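Household Handling Demonstrations: Interim Progress Report to the Mevberg Fund
Submitted by the Faltlow project office

1. Purpose of this report

This report covers the second period of the grant. It sets out the demonstrations recorded, the changes made to the method, and the use of funds against the agreed plan. The full tables will be lodged with the Fund separately.

2. Work in the period

The first period was given over to remote control. Operators steered the arm from a desk with two hand controllers, and the resulting recordings were sound but slow to produce. In this period most of the recording has moved to the hand-held gripper, which the operator carries to the task and closes by hand. The arm is not needed until the demonstrations are replayed.

The target for the period was 1,010 accepted demonstrations across the sorting and tidying tasks. A total of 477 had been accepted when this report closed. The shortfall is explained in section 4.

Sorting into and out of a basket remains the principal task. The basket is placed at a different point on the table between sessions, so that the trained policy does not learn one fixed position. Operators are asked to begin each demonstration with the fingers fully open.
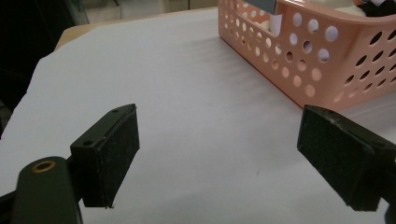 Stullstead, March

Recording at the Stullstead site began on the revised schedule. Two operators completed the induction, which now takes one morning. The written instructions have been shortened to a single sheet, and the section on grip speed has been rewritten after both operators found it unclear.

3. Quality of the demonstrations

Each recording is checked twice before it is accepted. In the last round of checks 68 recordings were set aside. Of these, 57 had lost tracking for part of the movement, generally when the operator turned the tool too quickly at the end of a reach. The others were incomplete. Operators have been asked to slow the final part of the movement and to pause before closing the fingers.

Finger pads are now inspected at the start of each session, and a replacement set is held on site. The cost falls within the consumables line. 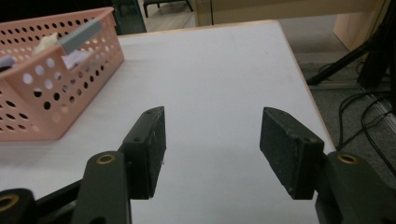
Aravena, replying to the draft of this report, wrote that the slower movement should be adopted with some care: "If every demonstration pauses in the same way, the arm will pause as well. We would prefer a short pause in some recordings and none in others, and a note of which is which."

We accept this point. The instruction sheet will be amended, and a field for the pause has been added to the session log.

4. Variance from plan

Recording started later than planned owing to the delayed handover of the room at Stullstead. Staff costs are under budget for the same reason. We ask the Fund to agree that the unspent amount be carried into the next period, when a third operator will be engaged.

5. Next period

Recording of the sorting task will continue until the target is met. Replay trials on the arm will follow at Faltlow, using accepted demonstrations only.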